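**Dalsider Gerstenbrei** ist ein Frühstücksgericht aus eingeweichter und langsam gegarter Gerste, das vor allem in Dalside und den benachbarten Orten Nostby und Clirnley gegessen wird. Er wird warm oder kalt serviert und je nach Ort süß oder leicht gesalzen zubereitet. In der Gemeinde Dalside (2958 Einwohner) gehört er bis heute zum Angebot der meisten Gasthäuser und Bäckereien mit Frühstücksbetrieb.

## Bezeichnung

In Dalside selbst heißt das Gericht meist nur „Brei“. Die Form mit Ortsnamen kam erst auf, als Bäckereien in Clirnley eine eigene, mit Buttermilch gekochte Fassung anboten und beide unterschieden werden mussten. In Nostby ist daneben der Ausdruck „Nachtgerste“ gebräuchlich, der sich auf die lange Einweichzeit bezieht. Gelegentlich wird auch ein Haferbrei mit Gerstenanteil so bezeichnet, der in der Zubereitung aber abweicht.

## Zutaten

Grundlage ist entspelzte Gerste, die grob geschrotet oder im Ganzen verwendet wird. Perlgraupen gelten als Ersatz. Sie garen schneller, enthalten aber weniger Ballaststoffe und ergeben einen helleren, schleimigeren Brei. Dazu kommen Wasser, Milch und eine Prise Salz. Auf einen Teil Gerste rechnet man vier Teile Flüssigkeit, davon zur Hälfte Milch.

Übliche Beigaben sind:

- gedünstete Äpfel oder Birnen
- Haselnüsse oder Leinsamen
- Quark, in Clirnley auch Dickmilch
- Honig oder Rübensirup
- in der salzigen Form braune Butter und Schnittlauch

## Zubereitung

Die Gerste wird gewaschen und 12 Stunden in kaltem Wasser eingeweicht. Das Einweichwasser wird abgegossen. Anschließend kocht man die Körner in frischem Wasser auf, gibt die Milch hinzu und lässt den Brei bei schwacher Hitze quellen, bis die Körner weich sind, beim Zerdrücken aber noch Widerstand geben. Ganze Körner brauchen dafür nahezu 2 Stunden, Schrot deutlich weniger. Gesalzen wird erst gegen Ende der Garzeit.

Gerührt wird nur am Anfang und nach dem Zugeben der Milch. In älteren Haushalten war es üblich, den Topf nach dem Aufkochen in Decken zu wickeln und über Nacht stehen zu lassen – ein Verfahren, das der Kochkiste entspricht und Brennstoff sparte. Bei Milchgerichten wird davon heute abgeraten, weil die Temperatur über viele Stunden in einen für Keime günstigen Bereich sinkt. Wer so gart, gibt die Milch daher erst am Morgen zu und kocht den Brei noch einmal auf.

## Nährwert

Die mit Milch gekochte, ungesüßte Form liefert 141 Kilokalorien je 100 Gramm. Der Wert hängt stark vom Milchanteil und von den Beigaben ab. Gerste enthält Beta-Glucane, lösliche Ballaststoffe, die im Darm Wasser binden und die Aufnahme von Kohlenhydraten verlangsamen. Der Blutzucker steigt nach dem Verzehr deshalb langsamer an als nach Weißbrot oder gesüßten Frühstücksflocken. Der Eiweißgehalt des Korns ist mäßig und wird durch Milch, Quark oder Nüsse ergänzt.

Für Menschen mit Zöliakie ist das Gericht nicht geeignet, denn Gerste enthält Gluten. Eine Abwandlung mit Hirse oder Buchweizen ist möglich, wird in der Region aber nicht unter demselben Namen angeboten.

## Regionale Formen

In **Dalside** wird der Brei dick gekocht und mit Apfelkompott gegessen. Die **Nostbyer** Form ist flüssiger und enthält Leinsamen, die bereits mit der Gerste quellen. In **Clirnley** ersetzt Buttermilch einen Teil der Milch. Sie wird erst nach dem Kochen eingerührt, da sie sonst ausflockt. Salzig isst man den Brei hauptsächlich auf den Höfen zwischen Nostby und Clirnley, dort auch als Abendessen.

Die Mühle Prothero verkauft eine Schrotmischung für das Gericht, die zu einem kleinen Teil aus Hafer besteht. Sie wird ohne Einweichen zubereitet.

## Aufbewahrung

Gekochter Gerstenbrei hält sich verschlossen im Kühlschrank bis zu drei Tage. Er sollte zügig abkühlen und dazu flach in Behälter gefüllt werden. Beim Erkalten wird er schnittfest – vor dem Aufwärmen rührt man etwas Milch oder Wasser unter. Zum Einfrieren eignet sich die Form ohne Quark und Buttermilch. Reste werden in Dalside in Scheiben geschnitten und in Butter gebraten. 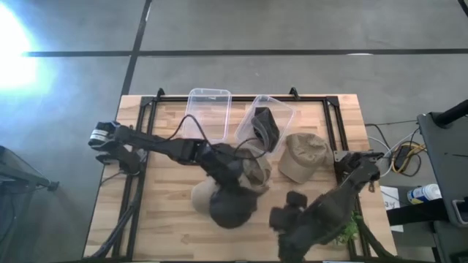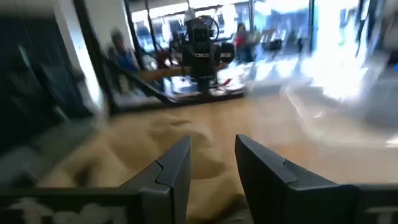 Heller Holztisch mit durchsichtigen Kunststoffbehältern (oben); sandfarbenes Tuch auf hellem Holz (unten)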